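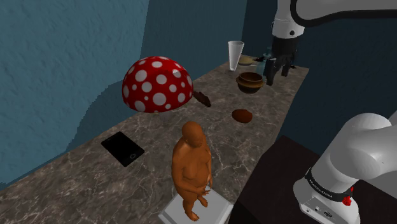
PRODUCT NEWS / SIMULATION

Plodusis releases Plavine 2, a library of household scenes for training robot arms

DUNBAR, 4th September — Plodusis today releases Plavine 2, the second edition of its library of simulated tabletop scenes for teams who teach robot arms to pick up and place objects. The library now contains 2,391 object models and 330 counters, tables and shelves, and it can be used on an ordinary workstation with one graphics card.

The first edition was made mostly of kitchen items. Customers told us that their robots learned well on cups and bowls, and then had difficulty when something unusual was lying next to them. For this reason Plavine 2 mixes the objects much more. In the scene shown with this release, a Franka Emika arm has its gripper over the far end of a marble counter, near a brown bowl, a plate and a paper cup. The same counter also holds a tablet, a figurine on a pedestal and a spotted red mushroom cap which is strikingly large.

Each scene is composed by a generator, which takes objects from the library and gives them a place, a size and a direction. The user decides how strict the generator must be. With strict settings, a cup keeps the size of a cup and stands upright. With open settings, objects can be larger or smaller than in life, and they may come from categories which normally do not meet on one counter. Walls, surfaces and lights are changed in the same way.

New in this edition is the task editor. The user writes a short instruction such as "put the bowl on the plate" and marks the objects which it concerns. The editor then prepares variations of the scene in which the instruction stays the same and the other objects change. Success is measured by the final position of the marked objects, and the limits can be adjusted for every task. A set of 771 ready tasks is included.

Plavine 2 also offers:

Camera views from the side of the counter, from above and from the wrist of the robot
Recording of joint positions, gripper state and images with one common clock
Import of the customer's own objects, with a check of weight and collision shape
A replay window where a failed attempt can be stopped and continued from any moment

The library was tested before release by Josura, a company which builds packing stations for small online shops. Josura used it from July to compare two versions of its grasping software, and its remarks led to several corrections, mainly in the contact behavior of thin and flat objects. Glass and other transparent materials are still slower to render than the rest, and we are working on this for the next update.

Plavine 2 is available from today as a yearly license for companies. Universities and schools can request a free license for teaching. Owners of the first edition receive the new one without extra cost until their present license ends — their saved scenes can be opened in it without conversion.

About Plodusis

Plodusis develops simulation software and object libraries for robotics teams. The company has its office in Dunbar. Requests for a trial license or for further pictures can be sent through the contact form on the Plodusis website.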